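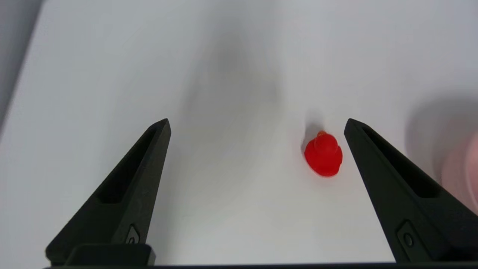 Figure 4.1 Red rubber duck on a white tabletop.

Search this book Go

Chapter 4
Where the Water Goes: Parking Lots and Their Ponds

Most site plans for a new parking lot show a pond in one corner. It gets drawn late, in whatever space the stalls left over, and the report says it will hold back the runoff. Students tend to believe the report. This chapter asks you to be slower about it.

Take the Koyama Road lot, which we will use through Section 4.5. The owner wanted 415 parking spaces. The designer, Hugo Rolland, fit 401 and a dry pond, and his drainage report claimed that the site would shed no more water after paving than it did as pasture. That is a large claim to rest on one soil boring taken in November.

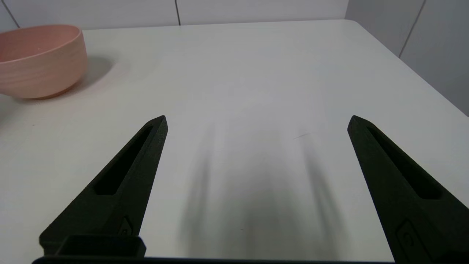
Rolland's arithmetic was fine. His inputs were the trouble. He took the soil as sandy all the way across, when the east side had been driven on by farm trucks for some 25 years and was packed hard. Water does not care what the soil map says. Ghassan Moussa, who reviewed the plans for the town of Gorau, asked for more borings and was told they would hold up the permit.

You will hear that kind of answer often. You will also hear that the software has checked it. Software checks that the numbers you typed agree with each other — it has never stood in a wet field.
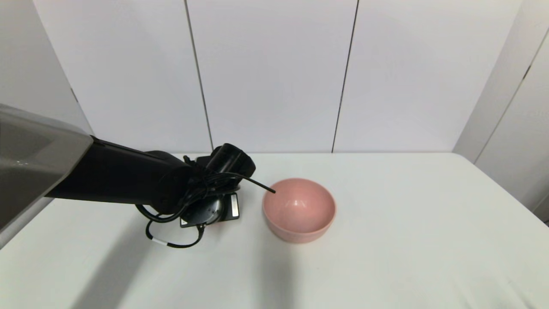

Before any formulas, then, we start with the ground. Section 4.1 covers soil and slope and what a boring can and can't tell you. Section 4.2 takes up rainfall records, including how little a 15 year record says about a rare storm. Pond sizing waits until Section 4.3, and readers who skip ahead to it will get an answer, possibly a wrong one.

Shares 25 Comments 15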